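Wisau Project, demonstration group
Minutes of the meeting held 17 March 2019

Present: Da-eun Pyo (chair), Aleksi Niskanen (minutes), and most of the Pususstead people, with two joining by phone from Dillden.

Da-eun thanked everyone for giving up part of a Sunday, and thanked Pususstead in particular for the soup, which was very welcome after the drive.

1. Minutes of the January meeting
Agreed, with one spelling corrected.

2. Where the collection stands
Aleksi reported that we now hold 2711 demonstrations that have passed review, all made with the hand-held grippers. He was pleased with the pace, and said so more than once. The drawer and cup tasks are in good shape. Folding is still thin, and the people who have been patiently folding napkins for us all winter were warmly thanked (they know who they are!). A further 18 recordings are set aside until somebody can look at them properly.

3. Starting and stopping
There was a long and friendly talk over when a recording ought to begin. Dillden have been starting with the fingers already near the object, while Pususstead start with them open over the bare table and then move in. Da-eun felt the learning system would be better served by the second way, as it has to find the object for itself sooner or later. Dillden were happy to change over. Earlier recordings will be kept and labeled so that we can train with and without them and see whether it makes any difference.

4. Labels
The Odoi labeling sheet has grown to two pages and everyone would like it back on one. Aleksi will have a go at it and send it around.

5. Mistakes
Dropped objects are to stay in, please, with a note. Several of us had been quietly deleting them out of embarrassment, and Da-eun was very kind about it.

6. Any other business
The surface for the next round of recordings will be the pale wooden table, with the gripper held low over it and the fingers well apart at the start. Dillden asked whether a cloth might be added later on, and this was left for next time.
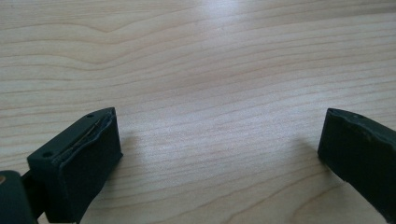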